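Home Features Food House & Yard Kids Archive Subscribe

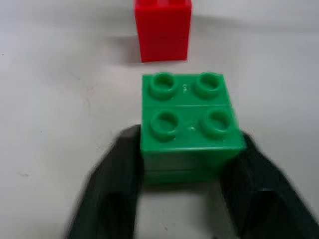

I have wanted to write about our table for years, and every time I sit down to do it I have to clear a spot first. It's where we eat, where the mail lands, where I do my taxes and where anybody under ten who comes through the door sets up shop within minutes. I love that about it! I also grumble about it constantly. Take the blocks. A red one standing tall and a green two-by-two a little way in front of it, with those hollow studs that look like tiny rings, and as far as my niece is concerned that's a finished town. You may not move the red one over to make room for lunch. The red one is the post office.

So this is a piece about lunch and blocks and one piece of furniture, and if you came for a renovation story I'm sorry, there isn't one. We bought the table from a used furniture place out past Garrido Road when we moved to Verkadgate. The tag said $76 and I talked them into throwing in the delivery, and I've been pleased with myself ever since. (The chairs that came later cost a lot more than that and wobble.)

The blocks live in an old soup pot with a missing lid. I tried the other ways. I had a set of drawers with little labels, red here, green there, and it lasted until the first rainy afternoon. I had a drawstring mat that was supposed to scoop everything up in one go, and it did, along with crumbs, a grocery list and a spoon. The soup pot wins because you can sweep the pieces straight over the edge of the table into it with your forearm, and the noise is part of the fun. My neighbors on the other side of the wall may feel differently.

I do wash them, by the way. A mesh laundry bag in a sink of warm soapy water, swish it for a while, then spread everything on a dish towel stud side down so the water runs out. The hollow kind hold onto water like you wouldn't believe, and I've put my elbow in the puddle enough times to have opinions about it. Leave them overnight. Red and green are the ones that seem to travel in my house, so when I'm short a piece those are the colors I go hunting for, usually under the radiator.

Then there are the buns. I got into buns by way of the Niltora market, a long low building by the rail line where you can get a sack of flour, a haircut and a phone case without going back outside. There's a counter toward the rear that sells them by the bag, and a shelf across the aisle with all the gear. I came home one November with more steamers than I had burners for. I can't tell you I regretted it.

What I like is the way they make a table look taken care of. I'm not a person who does centerpieces. I have a vase, it has pens in it. But put out some round containers with buns piled up in them and people come in from the other room and stand there. You could serve the same buns on a dinner plate and they'd taste the same, and I promise no one would wander over with that look on their face.

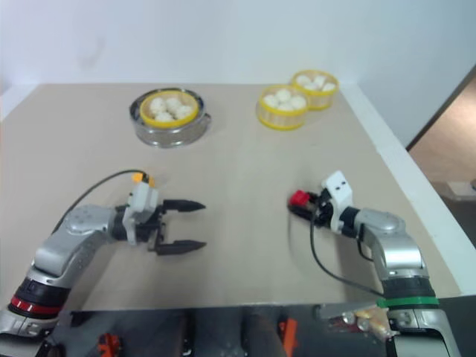 Lunch, in bowls and rims: buns in three yellow-edged steamers, one nested in glass.

The glass bowl was an experiment and I've kept it. It's a thick, heavy thing I had been using for salad, and one of the steamers happens to drop right into it with a bit of glass showing all the way around. Suddenly you have the fancy one! Guests go for that one first every time, even when the one next door is heaped up higher. I've started putting the four best-looking buns in it and letting the lumpy ones go in the big pile, where a lumpy bun can hide.

A word about spacing, which I've learned the slow way. Keep the steamers toward the back and leave a good wide patch of table in front. You need it for plates and for elbows, and in our house you need it for whatever municipal project is under construction. I used to line everything up down the middle like a buffet, and all it did was cut the table in two, with the soy sauce on one side and everybody who wanted it on the other.

If you're making your own, I use a dough recipe clipped from the Lavach community cookbook, the spiral-bound one with the coffee rings on the cover (those are mine). It calls for a rest of 20 minutes after shaping, and I have skipped that rest and been sorry. Cut your squares of parchment ahead of time. Don't crowd the pot. And have the table ready before the buns are, so you aren't standing there holding something hot while a small person explains zoning to you.

Cleanup goes in the opposite order from what I was raised with. Food off first, then a damp cloth over the whole top, then the blocks come back. My mother would have had every toy off the table before a plate touched it, and hers was a lovely tidy house and I think about that sometimes with a sponge in my hand. I let the blocks stay at their end through the meal now. They get a little flour on them. They've been through worse.

I did look at new tables this spring, just to look. There was one at $828 with a drop leaf and a drawer for silverware, and I opened and shut that drawer a good many times. Very smooth drawer. Then I pictured the pot of blocks going over that nice finish and went and bought more parchment.

We're having people over again next weekend, over 3 pounds of flour's worth of people, and I've been told the post office will be getting a second story.

Contact the editors | Write for us | © All rights reserved | Back to top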